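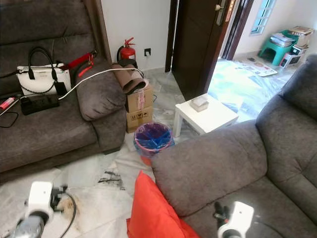
Chapter 3

Moisture Movement in Solid Ground Floors and Lower Walls

3.1 Scope of the chapter

Chapter 2 dealt with water that enters a building from above. This chapter deals with water that enters from below or from the side, and with water that was built into the structure and has not yet left it. The three sources produce similar stains and are often confused. A surveyor who treats one as another will usually specify the wrong repair.

The discussion is limited to solid ground floors laid on the ground and to the first 2 metres of wall above them. Suspended timber floors are covered in Chapter 4. Basements need a different method of assessment and are left to Chapter 9.

3.2 Terms used

Rising damp is ground moisture drawn upwards through the pores of masonry or mortar by capillary action. Penetrating damp is moisture that passes through the thickness of a wall from outside. Construction moisture is the water used in mixing concrete, screed, mortar and plaster, together with any rain absorbed before the building was closed in. Condensation is water vapour from the indoor air that turns to liquid on a surface below the dew point.

The word "damp" used alone has no technical meaning in this book. Where a source has not been established, the text refers to "excess moisture".

3.3 Capillary rise

Water rises in a narrow tube because it is attracted to the tube wall more strongly than it is held down by its own weight. The narrower the tube, the greater the possible height. Brick and mortar contain pores of many sizes, joined irregularly, so the height reached in a wall cannot be calculated from a single pore diameter. It depends also on the rate at which water evaporates from the wall faces. A wall with both faces exposed to moving air will show a lower moisture line than the same wall coated with a dense render.

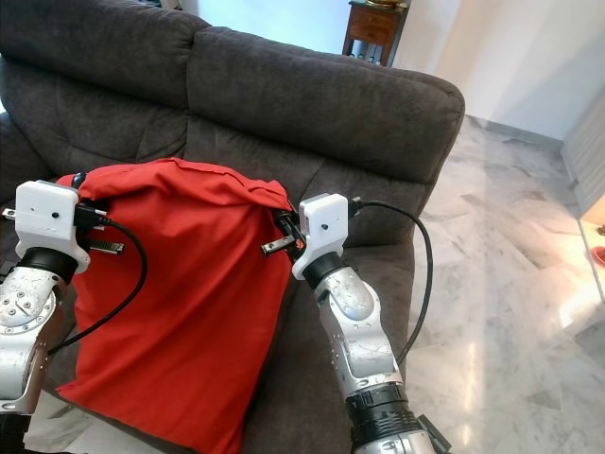
It follows that a change of finish can alter the height of the moisture line without any change in the supply of water. Replacing a lime plaster with a gypsum plaster and a vinyl paint reduces evaporation from the inner face. The line may then appear above the new skirting after one or two winters, and the owner will report a new defect. The supply of ground water is the same as before.

Dissolved salts travel with the water and are left behind where it evaporates. Nitrates and chlorides are hygroscopic, meaning that they take up moisture from the air. A contaminated plaster can therefore give a high meter reading long after the ground source has been cut off. Readings taken on such plaster should be recorded but given little weight until a sample has been tested for salts.

3.4 The damp-proof course and the floor membrane

A damp-proof course is a continuous layer in the wall that resists the passage of water. A damp-proof membrane does the same work in the floor. Each may be sound over its whole area and the construction may still fail if the two are not joined. The junction lies behind the skirting and is rarely seen after completion.

Common faults at the junction are:

Membrane trimmed level with the slab and not turned up at the wall.
Membrane turned up but stopped short of the damp-proof course.
Screed or plaster carried down past the damp-proof course so that it touches the slab.
Membrane punctured by pipework and not sealed.

The third of these is known as bridging. It is cheap to correct where the plaster can be cut back, and it should be ruled out before any chemical treatment is considered.

3.5 Drying of new screeds

A sand and cement screed loses its free water slowly. The rate falls as drying goes on, because the remaining water has further to travel to the surface. Doubling the thickness of a screed more than doubles the drying time. Heating a room without ventilation raises the amount of vapour the air can hold but does not remove it from the building.

Case 3A, which is used again in the exercises, concerns a ground-floor extension by the contractor Horent. The screed was laid in January and a sheet flooring was bonded to it after 120 days. The flooring lifted along the outer wall. Ruairí Ó Dálaigh, the surveyor appointed by the owner, took readings on a regular grid and found the highest values at the perimeter, with lower values towards the middle of the room. Florencio Tejada, acting for the contractor, attributed the failure to construction moisture.

If the screed had merely been laid over too early, readings of a similar order would be expected across the whole floor, given uniform thickness. A perimeter pattern points to the wall junction. When the skirting was removed the membrane was found to stop below the damp-proof course along the outer wall. Both surveyors amended their reports.

3.6 Order of investigation

Work from outside to inside. Record external ground levels against the damp-proof course, then the condition of gutters, gullies and pointing. Inside, record air temperature and relative humidity before touching any surface. Take meter readings in vertical lines from the floor upwards at fixed intervals, and note the finish at each point. Samples are drilled last, since drilling damages the decoration and needs the owner's consent.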